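Thread on the gripper fault we had with the binder filing task. Writing it up here so I can stop answering the same message.

The setup is two arms at one table in simulation. The job is to pick up binders and put them in a file organiser. We call the controller Paisan and it runs on top of the Grurkine simulator. None of this touched real hardware.

The fault: now and then the gripper reported a firm hold when it had hold of nothing. The arm then carried on with the rest of the routine, lowered an empty hand into the organiser and logged the binder as filed.

We ran the task 2,336 times. The log said 689 of those had a problem of some kind, and the false holds were spread all through the ones it called good. So the success figure we had been quoting since March was wrong. I have taken it down.
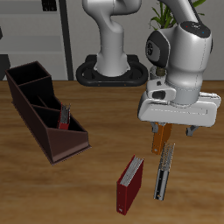
Why didn't the safety stop catch it?

The stop only watches for too much force. A hand that closes on nothing makes very little force, so as far as the stop was concerned all was well. It was built to prevent crushing and it does that.

The cause was dull. The controller read the finger position up to 200 milliseconds late. If the fingers were still moving when it asked, it got the old value, which looked the same as fingers stopped by a binder.

Thanakorn Khamphan found it by slowing the close right down. The false holds went away at once. He put the speed back up and they came back.

We made 2 changes. The controller now waits for a fresh reading before it decides anything, and it checks the hold again after the lift. The second check costs a bit of time on every pick. I can live with that.

Things I still don't like. The log takes the controller's word for whether a binder was filed. It ought to look at where the binder ended up, and the simulator knows that perfectly well. That is next on my list.

Also, the same late reading is in the version the Skaltimberg group copied from us. I have written to them. If you took a copy before 10 August 2022, please assume you have the fault too and don't put it on a real arm until you have changed it.

Fix is in the Amesine folder, same place as before. Read the notes first, the settings file has moved.

Contact | © Amesine | Back to top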